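Workshop notebook, finishing room
Tuesday, 16th August

Day 5 of the varnish business. The humidity meter on the wall said 60 when I opened up and 60 when I locked up, so either the weather was very steady or the meter has retired. I tapped it. Still 60.

Where we stand: the Sundley order wants a satin finish that looks like no finish, over stain that looks like no stain. Their sample chip came in the mail wrapped in a paper towel, and part of the paper towel is now part of the sample chip. I matched to the clean corner.

Test boards, all from the same plank, all sanded to 180 with the grain:

Board A. Yeoh wiping varnish, straight from the can, two coats. Good color, slow to level. Left a ridge along the bottom edge where I stopped to answer the phone. The phone call was a survey.

Board B. Same varnish thinned with 2 parts to 1, as the forum people swear by. Goes on like tea. After two coats it looked as if I had described varnish to the board. Third coat tomorrow, mostly out of spite.

Board C. Fustotico waterborne satin over the same stain. Dries fast, raises the grain like a startled cat, and goes faintly blue in the hollows. The can says "crystal clear." I held it next to A under the north window and crystal clear is a color, and the color is skim milk.

Board D. Fustotico again, but over a thin seal coat of dewaxed shellac, left an hour and scuffed with a gray pad. Much better. The blue is gone and the grain stayed down. Annoying, as shellac was my idea in the spring and I talked myself out of it.
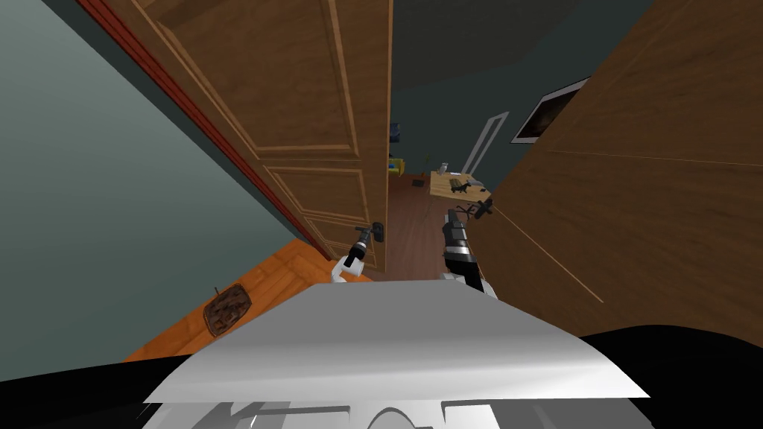
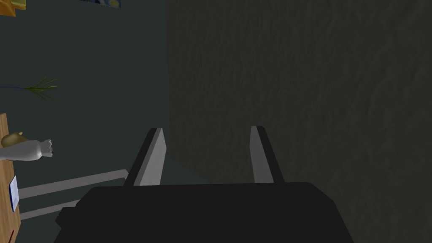
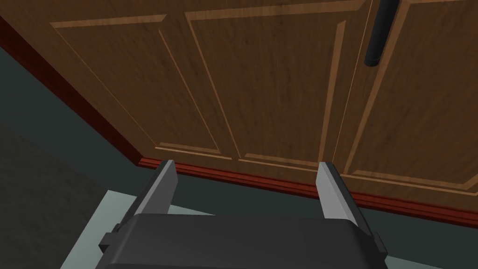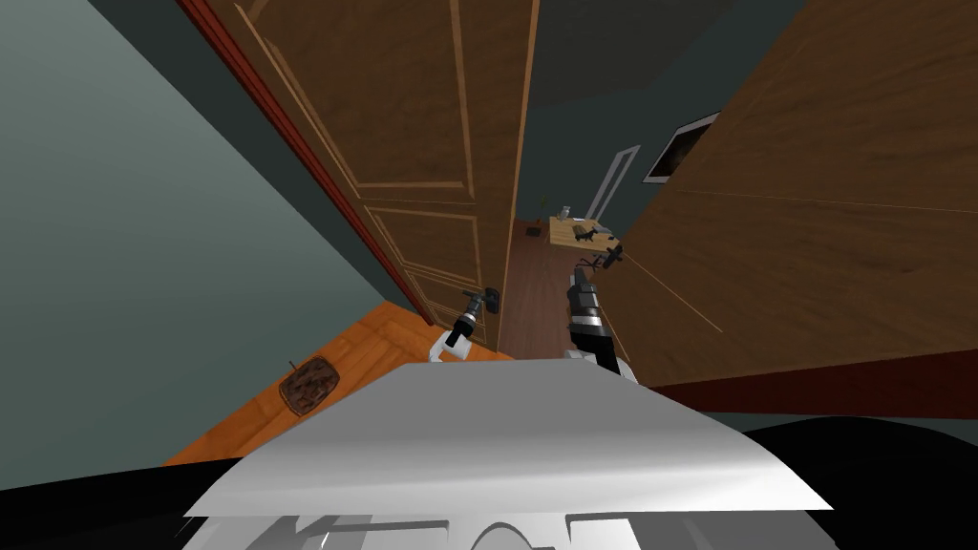
Anyway, edges. Flat boards are liars. Everything behaves on a flat board lying on a bench, and the trouble starts when the thing has a profile. I ran a short length of beveled molding with the D schedule and the finish crept off the sharp line and collected at the bottom, leaving the arris nearly bare and the inside corner with a bead I could have hung a coat on. Second length: broke the arris with two passes of 220, wiped the brush nearly dry, did the corners first and the flats after. No bead. Bare line mostly gone. It takes twice as long and I did not price it that way.

Note to whoever quotes the next one: price it that way.

Grit. I had been stopping at 180 and someone before me (my handwriting) had written "go to 1000 between coats for the silky feel." Tried it on half of D. Silky, yes. Also burnished, so the next coat sat up on it in little islands. Crossed out the old note. Put 320 in the margin with a box around it. 1000 is for the last coat only, and then only if the customer is the kind who strokes furniture.

Stain. The new can of Wastidska medium brown is redder than the old can of Wastidska medium brown. Same label, same lid. I mixed what was left of the old with the new in the big jar and marked it MIXED DO NOT TOP UP. Last time the jar said only MIXED, and it got topped up. If we run short we are in trouble, so please wipe it on and wipe it off and don't be generous.

Housekeeping:
Oily rags flat on the rail outside, then into the water can. The lid was off the can again this morning.
The good badger brush has a hair missing. I know where the hair is. It is in Board A.
Tack cloths are down to 2. The ones in the blue drawer are dusters. They are not tack cloths. I have now finished a board with one and can speak to this.

Tomorrow: third coat on B, fingernail test on D before coffee, try the water glass on A and C overnight. Call Sundley and ask whether "no sheen" means satin or matte, and write down the answer this time. Also a battery for the humidity meter, if it takes one. I can't find the door to the compartment.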